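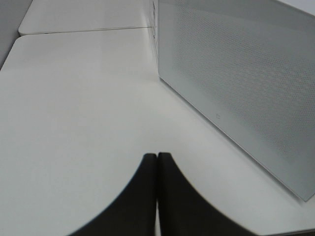
Grille cleaning is the first item in this month's equipment notes for the Sestberg and Urport playrooms. Dust in the perforations dulls the high frequencies before it affects overall volume, so a unit can seem fine at story time and still be due for attention. On a light gray box with a full front panel of tiny round holes, buildup is hard to see from directly in front; check along the panel at a low angle. Use a dry, soft brush and work from the center of the grille to the plain rim. Do not use liquid cleaner, compressed air or a pin. Wipe the rim and the outer case with a barely damp cloth after the brush, then leave the unit switched off for 2 hours.

Placement also matters. Keep the box on a flat table, with its grille clear of walls and storage bins. The Oltberg room had its unit facing a shelf until March, and the complaints about muffled sound stopped once it was turned.

Play food follows a separate schedule. Bowls and tubs are emptied and washed at closing time in warm water with dish soap, rinsed, and air-dried upside down. Check translucent plastic against a window, where specks and residue show up best. Burgers and other molded pieces are wiped, never soaked, as water gets into the seams and stays there. Ruffled parts such as lettuce need a soft toothbrush along the folds. 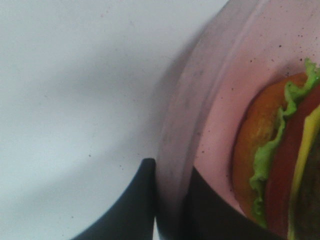
Can the tubs go in the dishwasher with the play plates?

Only the ones stamped for it on the base. Unmarked tubs tend to warp at the rim and should be washed by hand.

Replacement brushes are in the Malabanan cabinet, bottom drawer, in packs of 3. Write down what you take on the sheet inside the door.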